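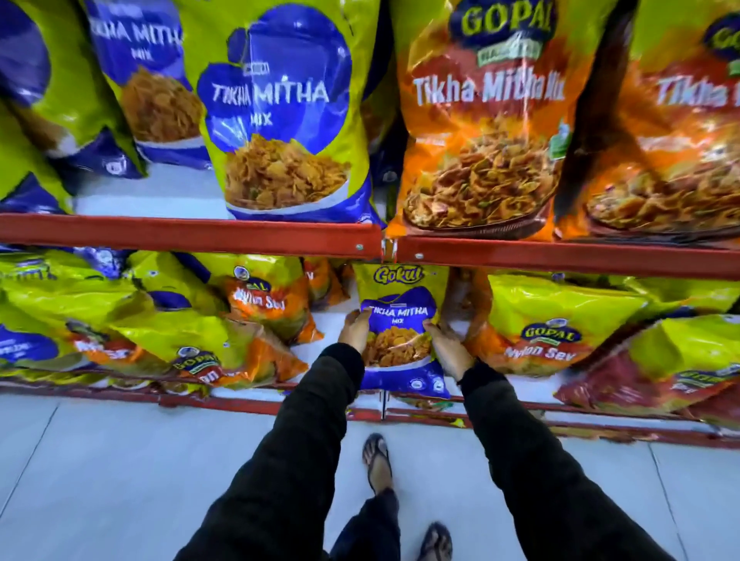

Page 8 of 15

Bolto fingers or Kratochvíl suction cups for floppy snack bags?

Anoma Dissanayake

Hi all, long-time reader, first-time poster, please be gentle! I'm trying to choose a gripper for a shelf-picking project and I keep going in circles. The arm is a small one from Vindusitz that we already own, so that part is settled. What I can't settle is what goes on the end of it.

The job is pulling bags of Indian snacks off an ordinary store shelf. Mostly Gokul and Gopal, mostly Tikha Mitha Mix on the upper shelf and Nylon Sev down below, with the little bags shoved in every which way on the lower one. A person just takes the small bag by both edges and there it is. My arm has one hand, so no luck there.

I've borrowed a Bolto two-finger (the one with the soft pads) and a Kratochvíl single cup with the bellows. I ran each of them for 200 tries on the small Tikha Mitha Mix. The cup got 111. The Bolto did better than that on bags standing up straight and then fell to pieces as soon as they were leaning on each other, so I stopped trusting my own totals and threw that sheet out. The cup seals fine on a flat bit of the printing and then the bag wrinkles on the way up and psssht, gone.

Also, the red rail along the front of the shelf. The Bolto knuckles keep knocking it when I come in low. Do I change the gripper, change the approach angle, or put the camera somewhere else? It's on the wrist right now. I'd love to hear from anybody who has done bags and not boxes, because everything I find is boxes.

Vratislav Tichý

Suction. Always suction for bags. Get a bigger cup.

Hussam Qaisi

I wouldn't go bigger, sorry Vratislav! I went down that road with pillow bags of rice crackers and the big cup just found more wrinkles to leak through. What helped me was two small cups side by side on a short bar, with a softer lip than the one Kratochvíl ships. When one loses its seal the other usually hangs on long enough to get the bag clear. You want each cup on its own vacuum line, though. If they share one, a leak on the left takes down the right too and you're back where you started (ask me how I spent my December).

Then slow down the first inch of the lift. I mean really slow. The filling has to slide to the bottom of the bag before you speed up, and that shift is when the film puckers.

About the camera -- I'd take it off the wrist, or at least add a second one up high looking down at the shelf. From the wrist you get a lovely view of one bag and no idea what's lying on top of it. With all those yellow-green bags against yellow-green bags, mine would have called the whole lower shelf one object. What are you using to find the edges?

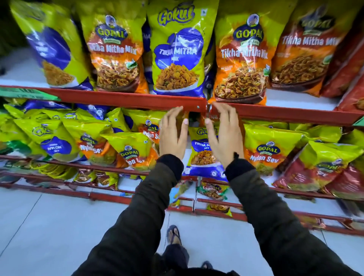 Plillville, March 19, 2019

Anoma Dissanayake

Thank you Hussam, super helpful! Edges: plain color and depth, nothing clever, and yes, it merges neighbors all the time. The orange Gopal bags it can tell from the Gokul ones. Two Gokuls overlapping, forget it.

I looked at the rail again. The space between it and the small bags is tighter than I had in my head, and the right hand ends up with its fingers curled over the edge of the rail with the bag hanging just there between the two hands. So I think I've been asking the Bolto to come in from a spot where even regular fingers bump into metal. I'm going to try tipping the approach down from the front and see if the knuckles clear.

Separate vacuum lines are going on the order list. Does the softer lip hold up, or are you swapping it out constantly?

Jelle Van Beek

Jumping in on the Bolto side, as I've had one on the bench for a good while. Take the soft pads off and put thin, stiff ones on. The fat pads need room on both sides of the bag and on a packed shelf you haven't got it. Thin ones can slide in between two bags and pinch the top seam, and the seam is the one part that doesn't squirm. Drop the grip force too or you'll be sweeping up sev.

It won't help with bags lying flat. For those I'd still want Hussam's pair of cups.

Hussam Qaisi

Anoma, lips wear out faster than the stock ones, but they're cheap and they pop off by hand. I keep a bag of spares taped to the controller.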